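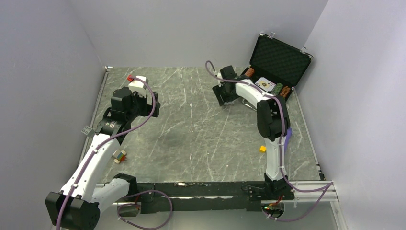

4.3 Kabelführung und Greifer an der Doppelarmzelle prüfen

Laut Datenblatt ist die Kabelführung wartungsfrei. Verlassen Sie sich nicht darauf. In Starau waren nach 14 Betriebstagen 2 Clips verrutscht, gemeldet hat die Steuerung nichts.

Vorsicht: Quetschgefahr zwischen Unterarm und Ellbogengelenk. Die Taste „Sicherer Halt“ in der Calix-Oberfläche ersetzt den Hauptschalter nicht, auch wenn der Name das nahelegt.

1. Beide Arme in Wartungsstellung fahren, Greifer über der Tischfläche.
2. Hauptschalter aus, 15 Sekunden warten.
3. Das violette Kabel vom Greifer bis zum Sockel mit der Hand abfahren. Am Handgelenk muss ein freier Bogen bleiben.
4. Die weißen Clips am Unterarm auf festen Sitz prüfen. Lose Clips ersetzen, nicht nachkleben.
5. Schlaufen unterhalb der Sockel kontrollieren. Sie dürfen am schwarzen Querträger nicht scheuern.
6. Rote Adern an den Sockeln nur ansehen, nicht ziehen.
7. Einschalten, jeden Greifer leer öffnen und schließen.

Hinweis: Der Selbsttest meldet auch dann „OK“, wenn ein Kabel unter Zug steht. Fahren Sie deshalb Programm 17 einmal im Schritttempo und beobachten Sie die Ellbogen selbst.

Abweichungen an Remo Longo. Die automatische Fehlermeldung kommt bei ihm nicht zuverlässig an.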